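Section 4: Warming your Clutaseck eye compress

Dry, gritty lids do love a bit of gentle heat, so take your time with this part – there's no rush at all!

1. Wash your hands and take out contact lenses.
2. Lay the compress flat in the microwave and heat it for 20 seconds.
3. Test it on your inner wrist.

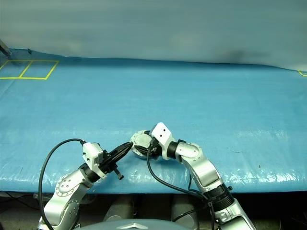
Bridov wrote to us that 20 seconds left the compress barely lukewarm in a small oven, and asked whether more was safe. Yes, add 5 seconds at a time, testing again after each.

Caution: never heat it twice in a row without letting it cool fully.

4. Close your eyes, rest it over both lids and lie back for ten minutes. 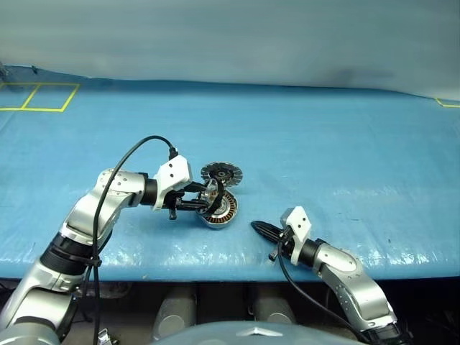
5. Massage the lids lightly toward the lashes, then wipe with a clean, damp cloth.

Note: replace the compress after 200 uses.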